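Subject: Re: [kosari-users] Grasp planner picks the wrong block when two stand close together
From: Ingegerd Tangen
Date: July 1, 2020

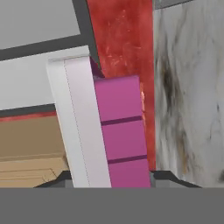
Nawal Berrada wrote:
> We moved our stacking task from Lerkgate to the Sorndale scenes last month
> and the planner now goes for the wrong block in a lot of episodes. It
> only happens when two tall blocks stand side by side. The segmentation
> masks look fine from the overhead view. From the wrist view they merge
> into one object. Is this the depth filter, or are we setting up the
> wrist view wrong? We are on build 1376 with the default config.

Hi Nawal,

I can reproduce it on the same build. There are two separate problems, and the depth filter is only one of them.

The first is the self mask. In the wrist view the gripper fills the bottom of the image, and it hides the base of whatever is right in front of it. The default config cuts those pixels out after clustering. That is too late. By then the clusterer has already joined both blocks to the gripper surface, and when the gripper is removed they keep a single label. Set self_mask_stage to "pre" in the perception section and they come back as two objects in most of my runs.

The second is the merge step. It compares surface normals and distance but ignores color unless you ask for it. A white block next to a pink one should be easy, but with color off the planner sees two parallel faces with almost no gap and calls it one box. Turn on use_color and leave the weight alone to begin with. I tried raising it and the stripes on the pink block started to split it into pieces, so there is a limit to how far you can push it.

I ran 400 episodes with the old settings and got 35 wrong picks. With both changes it was 11 over the same seeds. The ones that are left all seem to come from strongly textured backgrounds – the marble and the red panels in Sorndale are worse than anything we had in Lerkgate. I have not looked at those in detail.

One more thing to check. If you use the Rengifo bridge, it caches the self mask at startup. Changing the config while the bridge is up does nothing and gives no warning. Restart the bridge, then the planner, in that order. I lost an afternoon to this in December and I still have not written it up properly.

I don't want to change the defaults before the next release. Moving the mask earlier adds a little time per frame, and people who only use the overhead view get nothing for it. A separate wrist profile would be better. I can put up a patch if someone is willing to test it on a gripper with wider fingers than ours.

Could you send me the seeds for a few of your worst episodes? Plain text is fine, no need for the full logs.

Ingegerd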